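Ticket 3402 – Wet wipes shelf, store Ukbridge
Opened by: Chepkoech Lukumay
Assigned to: Omar Bitar
Status: Open

The packs of alcohol wipes on the middle shelf do not stay in order. When they lie flat, they slide over each other and the rows become crooked. I would like to keep this product in the same bay.

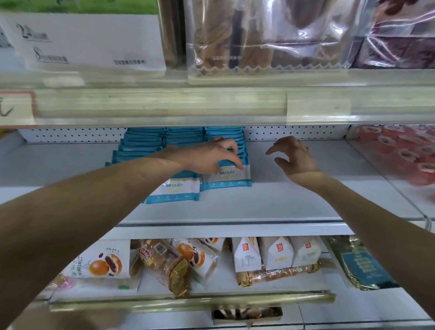
Can we use the old Plumska dividers for these packs?
They are too tall for the middle level, so please leave them in the stock room.

Omar, August 12, 2026: Please try the packs upright, with the back of the row against the pegboard. Start with a small number and check the space under the upper shelf before you bring more.
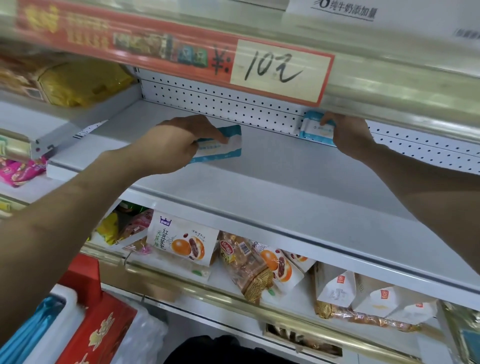

A packet in each hand, one of them against the back panel.

Chepkoech: I understand. The height is tight – the tops come very near to the shelf above. I also need to know if the 10元 card on the upper strip can stay there, because customers may read it as the price of the wipes.

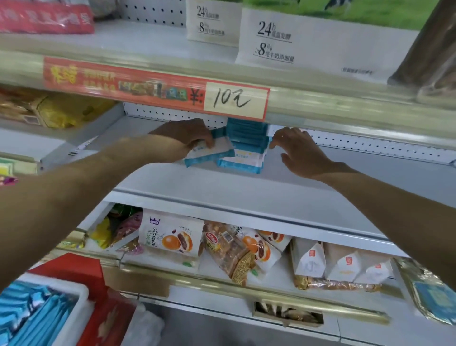
Upright stack under the price strip.

Omar: Leave the card for now. I asked Kassab for a separate label for the wipes and will write the delivery day in this ticket.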